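Inerthorpe Community Kitchen to Open in October

8/14/26

The Inerthorpe Housing Association has approved plans for a shared kitchen on the ground floor of Tshabalala House. The kitchen will be open to all tenants of the building and to registered local groups.

Residents were invited to comment on the layout during the spring. The association received 19 written responses, most of them concerning storage, opening hours and the height of work surfaces. Two changes were made to the plans as a result.
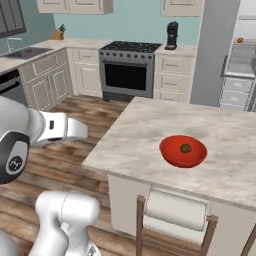 Computer rendering of a kitchen with a marble-topped island.

Bookings will be offered in sessions of 2 hours, and each session will be limited to 30 people. Tenants will not be charged. Outside groups will pay a refundable deposit, to be set before bookings begin.

"Many of our tenants have asked for a place where they can cook and eat together," said Xolani Ngubane, head of resident services. "We are pleased to be able to provide it."

Applications from local groups should be sent in writing to Ernő Bodnár at the association's main office. The laundry room will remain open during construction.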